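Vedeck Roadside Kit

Home > In the car > Breakdown and emergency

Vedeck makes the box we hope you forget you own. It lives in the boot under the shopping and asks for nothing until a Saturday night on the hard shoulder, when it becomes the most interesting thing you have.

Inside: 2 folding warning triangles, a foil blanket, a torch, a whistle and a first aid pouch. The instructions run to one page, after Ho-yin Chiu in our Pevine shop took a pen to the other eleven.

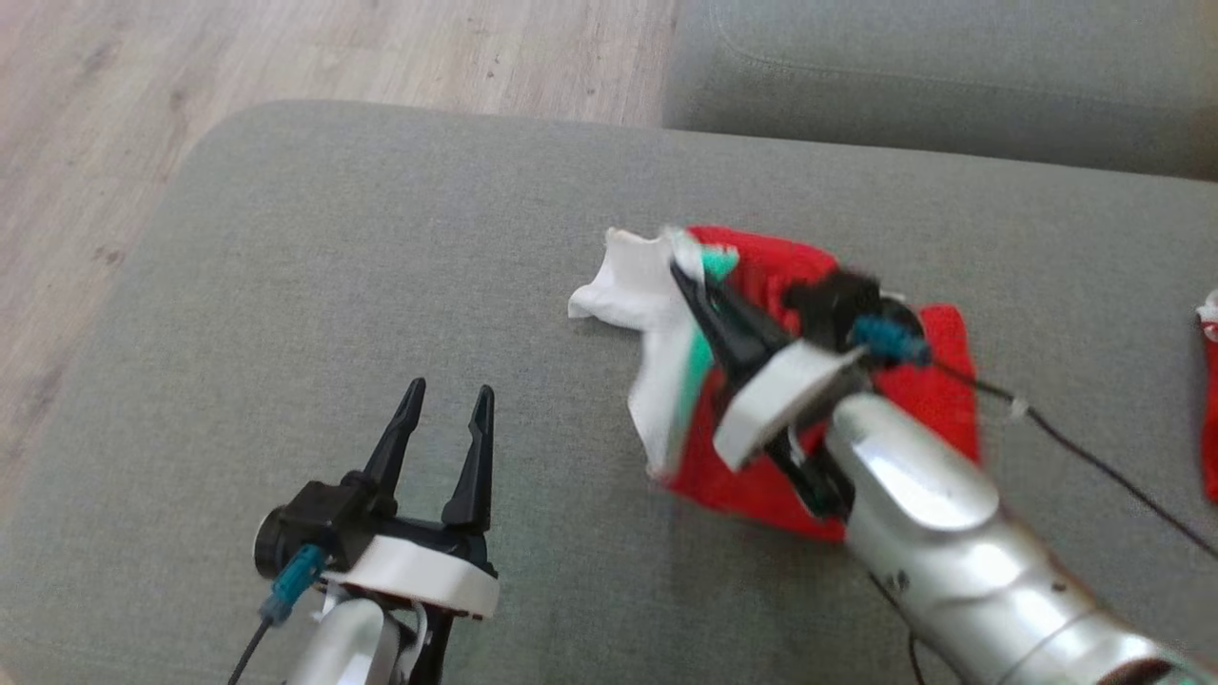 Grey woven seat cushion, pale wood floor behind.

The case is 30 cm long and fits beside most spare wheels, if your car still comes with one. Please check your triangles before a long trip. Also check where you are allowed to put them, as some motorways would much prefer you behind the barrier and leaving them alone. 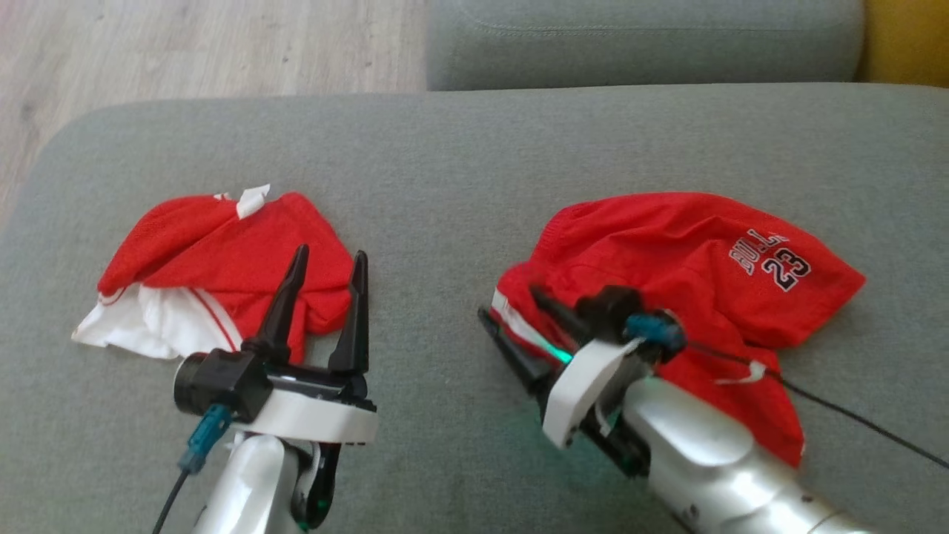

Two red garments on the grey upholstery.

Code: 318
In stock: 171
Collection: Pevine or Plinderwood
Delivery: weekdays, by Yu couriers, who do knock

Foil blankets can't be returned once unfolded. You'd never get it back in the packet anyway.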